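2021-10-25

Second long day on the Stenness guest booking page, and my tea has gone cold twice, so I'm writing this down while I still remember what I changed. Marina and Vangelis, this is mostly for you, but I know I'll be the one rereading it in May when the summer packages go up.

The problem from last week was the New Year's packages showing the wrong total for anyone staying over the 31st. Anjani spotted it first. She put in a three-night stay for two at the Draswood lodge and got 586, when the rate sheet plainly gives 786 with the gala dinner. So the dinner supplement of 200 was getting dropped somewhere between the package table and the checkout page. I spent most of the morning blaming the checkout page, poor thing, and it was perfectly innocent. The supplement is keyed to the arrival date in the old sheet, so it only sticks if the guests check in on the 31st itself. Anyone sensible who comes a day or two early gets their dinner free!

I've moved it over to "any night of stay" and reran the bookings Mohcine saved for us. Of the 213 in his file, all but four now match the rate sheet. The four are all Michailidis ferry bundles, which carry their own dinner price, and I'd rather ask him before I touch those.

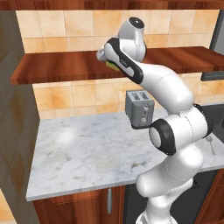 The other thing I wanted to try was the search order. At the moment a family typing in four people and the last week of December sees the honeymoon cabins at the top, because we sort by price per room and the cabins are cheap per room. I switched the test copy to price per person and it felt so much friendlier – the two-bedroom places came straight up, and the Nadley cottages finally showed on the first page, where they've belonged all along. I haven't pushed it live. Vangelis, would you have a play with it and tell me if I'm fooling myself?

Small things, before I forget them again. The text box for special requests still stops at 2000 characters with no warning, and Anastasia says one guest lost half a letter about a grandmother's diet that way. The fireworks cruise needs "weather permitting" back in its blurb, I took it out by accident when I tidied the page. And the children's rate still says under 12 in one spot and 12 and under in another – Marina, which one did we agree on?

Tomorrow: ferry bundles with Mohcine, then the cancellation wording.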